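Stitari Long Table: Set-up and Care Guide
Section 4. Dressing the top and setting out desk items

Read Section 3 before starting. The legs must be fitted and the levelling feet adjusted before anything is placed on the top.

4.1 Before you begin

Clear the top completely. Wipe it with a barely damp cloth along the grain, then with a dry one. Leave the surface for at least half an hour before covering it. The finish can mark if moisture is trapped under fabric or plastic.

The wavy edge has no straight reference line. Do not try to match a cloth to the curve. Align it to the centre line of the table, as set out in 4.2.

You will need:

A tablecloth, cotton or wipe-clean
A tape measure
Low-tack tape
Felt pads for any item with a hard or rough base

CAUTION: Do not use the Ots clamp set on this table. The clamps are made for square edges and will bruise the rounded profile.

4.2 Fitting a part-length cloth

The cloth may cover the full length or only the working part of the top. A part-length cloth leaves the far end bare for paperwork or a lamp.

1. Decide which end will be used for sitting or standing work. This is called the near end in the steps below.

2. Measure the width of the top at the near end and again at the middle. The two figures will differ because of the edge shape. Work from the smaller one.

3. Mark the centre of the width at both points with a small piece of low-tack tape.

4. Fold the cloth in half lengthwise and crease it lightly. Lay the crease over the tape marks, then open the cloth out to both sides.

5. Smooth from the centre toward the edges with a flat hand. Do not pull on the corners. Pulling skews a checked pattern and the lines will no longer run parallel to the table.

6. Check the overhang at the near end. Keep it short enough that it does not rest on the lap of a seated user.

7. Remove the tape.

Note: On cloths with a printed figure, such as an animal, the figures may face several directions. This is normal for an all-over print. Use the checks to judge alignment and ignore the figures.

Note: A Clirar non-slip underlay (800 mm wide, sold separately) can be used beneath thin cotton. Trim it so that it stops well inside the edge of the cloth. Do not use it on a table finished within the last 2 weeks.

4.3 Setting out items

Place heavier items first. On a covered top, anything moved later tends to drag the cloth with it.

1. Stand plants toward the side away from the user's writing hand. A pot with a drainage hole needs a saucer with a raised rim. Water the plant at the sink and let it drain before returning it.

2. Stand jars upright with the lid closed. Keep them clear of the overhang, where the cloth can be caught by a sleeve.

3. Lay a calculator flat within easy reach. If it rocks, look for a fold in the cloth beneath it and smooth the fold out.

4. Leave the near end open for whatever is in hand. Set small items down from above and release them once they are flat. 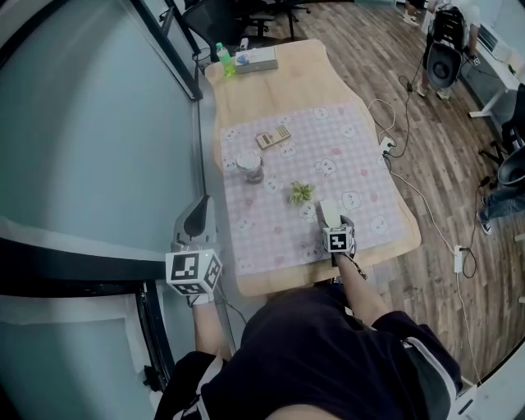 5. Check the cloth again when everything is in position. If it has crept, lift each item, correct the cloth and set the item back. Do not slide items across the fabric.

CAUTION: Do not place hot cups or dishes directly on the cloth. A single layer of cotton does not protect the finish. Use a Brustus cork mat or similar.

4.4 Reaching and standing work

The table can be used from either end while standing. When reaching over the near edge, do not lean body weight on the overhang of the top. If items at the middle are hard to reach, move them closer before starting.

4.5 Care

Lift the cloth once a week and air the top. Pale cloths should be shaken outdoors before washing so that grit is not rubbed into the weave.

Light wood changes colour with daylight. A part-length cloth left in place for months will leave a visible line where it ends. To reduce this, turn the cloth to the opposite end every 4 weeks, or remove it when the table is not in use. A line that has already formed will normally fade once the whole top is exposed.

For oil and wax treatment, see Section 5.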